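Sorting the small stuff: a conversation with Loubna Zaki

By Harriet Ambrose

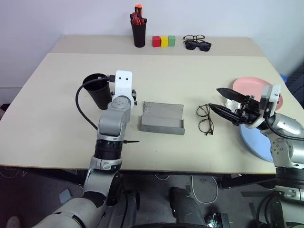 Glasses, a gray tray and a cup of screwdrivers on the tables at Darkance.

Loubna Zaki has run the bench room at Darkance for six years. Before that she repaired eyeglass frames in a shop in Groven, and before that she kept the parts counter at a hardware store her uncle owned. All three jobs, she says, were mostly a matter of knowing where things are.

"People think tidying is what you do at the end," she told me when I visited in July. "I do it first. If I can't find the small screwdriver, I haven't got a job to do yet. I've got a search."

Darkance takes in small household items for cleaning and repair, and it also lends tools to people in the neighborhood. Eyeglasses are the biggest part of it. The workshop handled 142 pairs last month, some of them from donation boxes and some brought in by their owners.

The room is plain. The walls are white and the tables are beige, and Zaki likes them pushed together, a narrow one against the wall and a larger one in front. She got the idea from Ashraf Hamdy, who set up the first version of the workshop in a garage.

"Ashraf had one big table and everything slid to the back of it," she said. "Then you had to lean over your work to get anything. With two tables, the back one is for keeping and the front one is for doing. I don't keep anything on the front one overnight."

Screwdrivers stand in a black pen cup on the back table, handles up. Most of the handles are red and black. An orange one sticks up higher than the others. I asked whether she had tried a proper rack.

"We had a rack. It was screwed to the wall, and it was very nice, and you had to put each one in its own hole. In a week they were all lying on the table. With a cup, you drop it in. That's as much work as anybody will do when they're busy."

Would she sort them by size?

"No. I can see the tips when I pull them out. Karim would like them sorted."

Karim Morsy handles the tool lending and shares the room with her in the mornings. He has a different view of storage. When I spoke to him later by phone, he said he would put everything in labeled drawers if it were up to him. "Loubna remembers where things are," he said. "I don't, so I want it written down." They have settled on labels for his shelves and none for her tables.

Next to the pen cup are three small wooden blocks, red, yellow and green, set in a row. Zaki uses them as markers. A green block beside a pair of glasses means it can go back to its owner. Yellow means it needs a part. Red means she wants to look at it again before anyone touches it.

"I used to write notes," she said. "The notes got stuck to other things. A block stays where you put it."

The tray is for whatever she is working on. It is gray, with raised sides, and she says the sides are what she bought it for. Screws from eyeglass hinges are tiny and roll easily. She once spent an entire lunch hour on the floor with a flashlight looking for one.

"Now everything gets opened over the tray. If it falls, it falls in there. I tell people to do the same at home. A baking pan is fine. Put a dish towel in it so nothing bounces."

She has firm opinions about how glasses should be put down, too. Lenses should not face the table, and a pair that is finished should be folded. Sunglasses get the same treatment as any other pair, though she says owners are rougher with them.

"They live in the car, they live in the bottom of a bag. Then people are surprised that they're scratched."

For cleaning, she uses lukewarm water, a drop of dish soap and a soft cotton cloth. She doesn't use paper towels. She tightens the hinges last, a quarter turn at a time, and opens and closes the temples between turns.

The workshop pays for itself, barely. Darkance spends 500 dollars a month on supplies and the rest goes to rent. Raghavendra Nambiar, who does the books, would like to have 3,000 dollars put by before winter, when the heating bill goes up. Zaki would spend some of it on a better lamp.

I asked what she would tell someone whose own work table had gotten out of hand.

"Take everything off it. Put it on the bed if you have to, because then you've got to finish before you sleep. Wipe the table. Then put back what you used this week, and find a box for the rest."

And if the box is never opened?

"Then give it to Karim. He'll label it."

Darkance is open mornings from nine until noon. Glasses can be left at the front counter with a name and phone number.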